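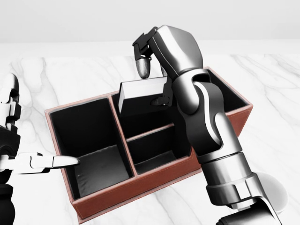

How to get back into writing letters (and keep it going)

Posted 28 July 2019 in Paper & Post

I love getting letters. I love the thud on the mat, the odd-shaped envelope among the bills, the bit where you put the kettle on first and make yourself wait. And for years I hardly got any, for the very simple reason that I hardly wrote any! I started again in May, and I have been so cheerful about it ever since that friends have begun asking how to do it themselves. So this is everything I know.

You don't need lovely handwriting, and you don't need to have had an exciting week.

What you'll need

Paper you like touching. I use plain cream sheets from Coretti, a little stationer's up the hill in Bindesard, but a lined pad from the supermarket is perfectly fine. If you write with a fountain pen, try a sample sheet first, as cheap paper can make the ink spread into furry little caterpillars.
Envelopes that fit the paper folded in half or in thirds. Check before you buy. I have a whole drawer of tiny ones that fit nothing.
A pen that doesn't make your hand ache. Ballpoints need more pressing than you'd think, so if you get sore after a page, try a gel pen or a rollerball.
Stamps, a whole book of them.
An address book, on paper. More on this below.
Somewhere to keep it all together. A desk organiser with a few compartments is ideal, but a shoebox will do the same job.

Step 1: Put everything in one place

I really can't say enough for this one. Most letters don't get written because the stamps are in the kitchen, the envelopes are upstairs and the pen has gone off in somebody's coat. Give your letter things one home. I keep unanswered letters in the biggest section, stamps and address labels in a small one, and pens wherever they'll go. When I have ten spare minutes I can just sit down and start, and ten minutes is a good chunk of a letter.

Step 2: Choose two people

Only two! It's tempting to write to everybody you've ever met in the first flush, and then you get a great heap of replies and feel too guilty to open the drawer. Pick one person who you know will write back, and one who would be delighted to hear from you whether they reply or not. An old neighbour, an aunt, a friend who moved away, the person you shared a desk with in your first job.

Ask for their address if you haven't got it. Some people like to keep it a surprise and go asking round the family, which is good fun, but a quick text saying "what's your address, I want to send you something" works beautifully and gives them something to look forward to.

Step 3: Start in the middle

The blank top of the page is the hardest part, and "How are you? I am fine" never helped anyone. Start with wherever you are and whatever is going on. "The man next door is sawing something again and I've shut all the windows." "I'm writing this on the back step with my shoes off." Off you go! Once there's one real sentence down, the next one comes along behind it.

If you get stuck further in, try one of these:

Something you ate, and whether you'd make it again.
A thing you saw on a walk.
The book you're reading, especially if you're not enjoying it.
A memory the two of you share. These are gold, and they nearly always get a reply.
A small question with a real answer, such as what they have growing in the garden or what they'd save from the old house.

Step 4: Stop while it's still fun

A letter can be one side. It can be half a side! I once got a letter of 2,000 words from a cousin and adored it, but it did take me ages to answer because I felt I had to match it. Short letters get short, quick replies, and then you have a proper conversation going back and forth. If you still have things to say when you reach the bottom, save them for next time.

Step 5: Don't copy it out

Crossings-out are fine. So is a spelling you weren't sure of, and a line that slopes down towards the corner. I used to do rough copies and then neat ones, and the neat ones were always duller (and half of them never got finished). Read it through once, in case you've left out a word that changes the meaning, then fold it up.

Step 6: Address it and get it out of the house

Write the envelope straight away, with your own address on the back flap. Stick the stamp on. Put the letter with your keys or in your shoe, anywhere you'll trip over it on the way out. A finished letter can sit on a sideboard for weeks, and by then your news about the sawing is very old indeed.

If there's anything thick inside, like a seed packet or a badge, have it weighed at the post office. It's horrid for your friend to have to pay at the other end.

Step 7: Keep a little record

At the back of my address book I write the date, the name and a word or two on what I said. It saves telling the same person the same story, and it shows me who I owe. Pencil is best for the addresses themselves, as people will keep moving house.

When you get behind

You will, and it really doesn't matter. If I have four letters waiting I answer the newest one first, which sounds unfair, but its questions are still fresh and it gets me moving again. For the older ones I send a postcard saying a proper letter is on its way. Skip the long apology. A whole paragraph of sorry is no fun to read, and your friend would much sooner hear about the back step.

A few extras to tuck in

A pressed leaf, a cutting, a teabag in its paper wrapper, a recipe on a card, a ticket stub from somewhere you went together. Keep a spare envelope for collecting these as you come across them, then have a rummage through it just before you seal the flap.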